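OK so I've just spent the whole evening reading the appeal ruling in the Boneck harbor case and I have to talk about it, because it's such a good read!! Thread, and I'm no lawyer, just a court nerd with a big mug of tea.

Quick background. Folke Dalen kept the books for a dock workers' union in Boneck. Two years ago a military court gave him 11 years for "passing information to a foreign power." The information was a list of ship arrivals. The harbor office posts that list on its own front door!

The appeal judges threw the whole conviction out last night. All 122 pages are up on the court's site and I read every one (yes, the footnotes too, the footnotes are great).

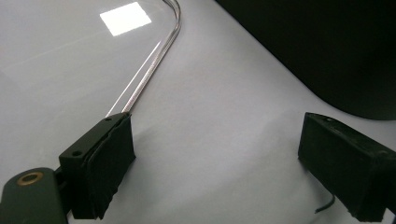 Clear plastic and silver wire on the table.

My favorite part starts on page 40. The presiding judge, Vlček, asks the prosecution what harm the list could do in anyone's hands. They answer that the harm is classified. She asks who classified it. They ask for a recess. It's all there in the transcript!

Huge credit to his lawyer, Rokeya Wickramasinghe. She got the military court's own rules read into the record, and they say a civilian has to be offered a civilian judge first. Dalen never was. The whole second half of the ruling hangs on that one point.

Also love that the union people kept showing up. The Prallero paper says 3000 of them signed the petition for a new hearing, in a port town that small. Wow.

What happens now: the state can still take it to the top court, and it has until the end of June to file. Dalen is home in the meantime, but he doesn't have his passport back yet.

And the other two men from the same trial are still inside. Their appeals are separate, same evidence, different panel. I'd love to hear from anybody who follows that court and knows how those judges tend to rule.

Going to bed now, but I'll add page numbers for the good bits in the morning. Start with the dissent if you're short on time, it's only four pages and the judge who wrote it is furious.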